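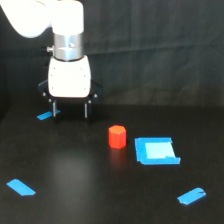
Start position for the block task, gripper open, target square on the right.

Hand guiding or remote control for recording demos?

dharasym
Posted May 2023
I'm setting up a simple pick and place job for the arm at Tindeo. Pick up the red hexagonal block, put it in the blue tape square, back off. I want 100 recorded demos before I train anything.

So far I've been holding the wrist and moving the arm by hand. It's quick, but my arm gets tired and the later ones are sloppier than the early ones. Is it worth moving to remote control? We have a 3D mouse and a spare game controller.

t_dunleavy
Remote, every time. If you record camera images while hand guiding, your hands and sleeves are in them, and they won't be when the policy runs. We lost 2 weeks at Stodville to that.

kapoor_b
Depends what he's recording. If it's joint positions only, hands in shot don't matter. You can also guide it by hand, save the path, put the block back and replay the path with the cameras on. Clean images, and you keep the natural motion.

t_dunleavy
Replay works if the block goes back to exactly the same place. With a hexagon you have the rotation to get right as well. A few degrees out and the fingers land on a corner when they should be closing on two flats.

kapoor_b
Then draw round it in chalk and wipe it off before the replay. It's a ten second job.

t_dunleavy
Times 100. No thanks.

dharasym
Should have said, I am using images. One camera facing the arm from the front, one on the wrist.

ewhitlock
Remote then, but not with the game controller. I found the sticks too jumpy for the last bit above the table. The 3D mouse takes an afternoon to get used to. Throw away your first 8 or so, they'll be full of stops while you think about which way to push.

Also turn the block between demos. People move it about and forget to turn it.

everett_bap
Disagree about throwing them away. Pauses can be trimmed. Missing the block and then correcting is useful to have in the set, otherwise the arm has never seen itself in the wrong place.

ewhitlock
Corrections yes. Sitting still over the block for five seconds, no. Ours learned to hover.

kapoor_b
Do you start every demo from the same pose? I'd vary the height a bit. In your picture the fingertips are already just above the table.

dharasym
Same pose every time at the moment. I can raise it and move it around inside the corner tapes.

everett_bap
Do that. And 100 is plenty for one block. Kowalczyk at our place recorded nearly 1000 and most of it never got used.

dharasym
OK, going with the 3D mouse. Will keep the hand guided set in a separate folder and try Barrett's replay on a few of them for comparison.

t_dunleavy
Write down which blocks you turned and by how much. You'll want it later.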